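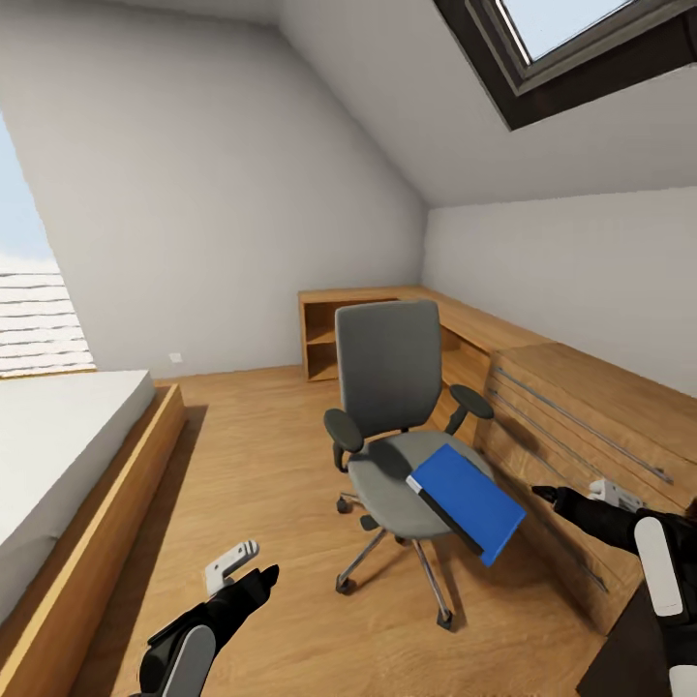 Attic bedroom with the sloped ceiling and the desk in the corner

Board: Sheds, Garden Rooms and Outbuildings
Topic: Garden room base – slab or ground screws?

priit_v
Posted 25 July 2019
We are putting a garden room at the bottom of the yard so I can move my work out of the attic. The building is 12 feet by 8 feet, timber frame, pent roof, from Feltden. Their brochure says "firm, level base" and leaves it at that. The ground drops 4 inches from one end to the other and it is clay. It cracks in summer and holds water until spring.

I have one quote for a concrete slab and one for ground screws. The screws come out cheaper by a little, mostly because there is no digging out and no truck. The slab man says screws in clay will move. The screw man says slabs in clay will crack. Has anybody done either and had it in for a few winters?
Priit Vasiliauskas

rosimeire_p
Screws here, same kind of soil, four winters. One corner dropped enough that the door started to catch. I jacked it up, adjusted the head of the screw and it has been fine. It took an afternoon. You can't do that with a slab.

Make sure they go down past the soft stuff. The first crew wanted to use short ones and I sent them home.

longlane
I would not put a building I had to work in on screws. You get a draft under the floor, and sooner or later something will live under there. I had a slab poured for mine, 4 inches thick on compacted stone with mesh in it, and it has not moved. It does have one hairline crack by the step.

rosimeire_p
You get a draft if you don't insulate the floor. I have rigid board between the joists and mesh stapled around the bottom. No animals so far.

a_chala
What is the floor in the kit? Some of them come with joists sized for sitting flat on a slab and they will bounce if you span them between screws. Ask Feltden for the joist size before you pick.

priit_v
I asked today. The bearers are made to sit on a full base. For screws they sell an extra subframe, and that wipes out the difference in price. So now I am closer to the slab again.

On the inside I want the same sort of finish as the room I'm in now, plain wood and nothing painted except the walls and ceiling.

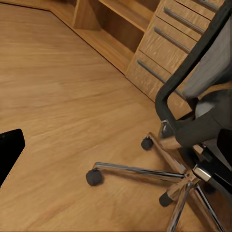 Floor and the bottom of the built-in cabinet

marleny b
Be careful about putting wood flooring straight over a new slab. Concrete takes months to dry out. We laid boards too early and they cupped along the back wall, and the whole lot had to come up. Put a damp membrane under the slab and another sheet on top before the floor goes down. If you pour in fall I would wait until after December before laying anything.

longlane
Agree with Marleny on the membrane. I don't agree on the wait. With a kit floor on bearers there is an air gap, so it doesn't matter much. It matters if you glue boards to the concrete.

marleny b
The gap only helps if air can get through it. Ours was closed in on three sides. 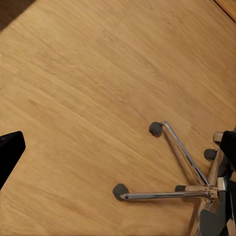
Anyway, the other thing I would do again is make the slab exactly the size of the building, or an inch smaller all around. Ours stuck out past the walls and the rain ran off the siding, hit the concrete and went under the bottom rail. We had to cut it back with a rented saw.

a_chala
Same with mine. The previous owner had left a lip on every side. The bottom boards were soft by the time we moved in.

Priit, have you asked about permits? At that size you may be fine, but check how close you can go to the fence. Our town wants a setback even for a small shed, and it is more if you run power.

priit_v
No permit needed for the size, but I do need one for the electric. I had it 2 feet off the fence in my drawing and it will have to come forward. 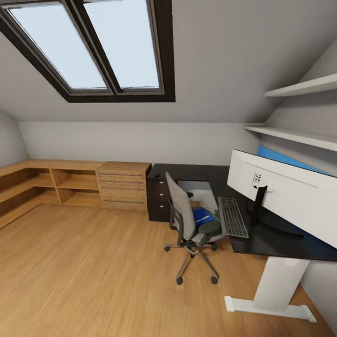
I'm also changing which way the roof falls. As drawn it runs toward the fence and I'd never be able to clean the gutter. Feltden says they can flip it at no charge if I tell them before they cut the panels.

rosimeire_p
Flip it. And put a rain barrel on the low end, clay doesn't need more water next to the base.

yev_levchenko
Has anyone used the plastic grid bases filled with gravel? I have a smaller shed on one and it is level still, but it only holds a mower.

longlane
Fine for a mower. Not on a 4 inch slope, you would have to build up one side and hold it in with timbers, and they rot.

priit_v
Going with the slab, same footprint as the building, membrane under. Will post again when the hole is dug.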